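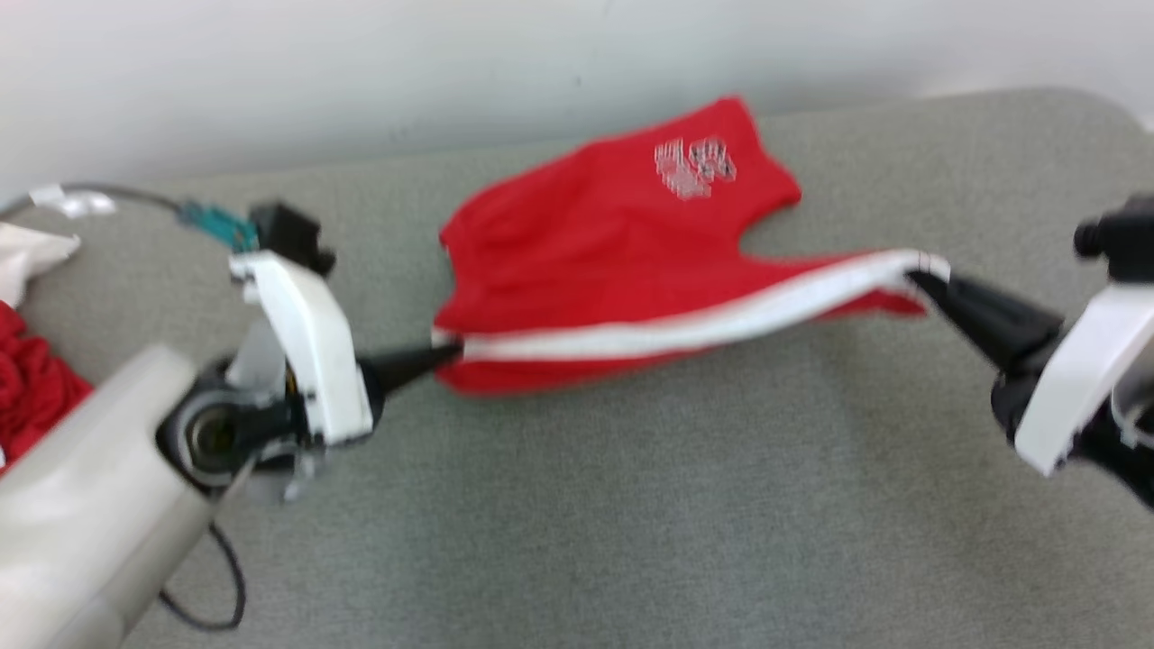

Provano wants a second folding station running before the end of October, and it has 2 quotes on the desk to pick from. The laundry and kit-rental firm handles team shirts for amateur leagues, and jerseys are what the money is for. Towels were easy. A red shirt with white trim, pulled tight between two grippers while the rest bunches up in loose folds, is a harder job – and the one the new budget is meant to cover.

Ekumwood has offered a two-arm station on a 21 month lease, service visits included. Yüksel is quoting an outright sale, cheaper over time but with spare fingertips and cables billed seperately. Operations manager Nandini Varghese said she is leaning toward the lease but hasn't signed anything.

"I don't want to own a wrist joint," she said. "I want shirts folded by the time the van shows up."

The van goes at 8 in the morning. At present the late shift folds most jerseys by hand, up to 256 on a busy night, and the plan keeps that shift in place through the winter whichever supplier wins.

Also in the budget: new padded tops for the work tables, a spares cabinet, extra power outlets along the back wall. Software is a seperate line. Cikis, the sorting program already used in the wash hall, would need an add-on to talk to either station, and no price for that yet.

Floor space still to be settled. Varghese said the station could go next to the dryers or in the old packing room, wich needs rewiring first. Both suppliers have been asked to hold their prices until the decision.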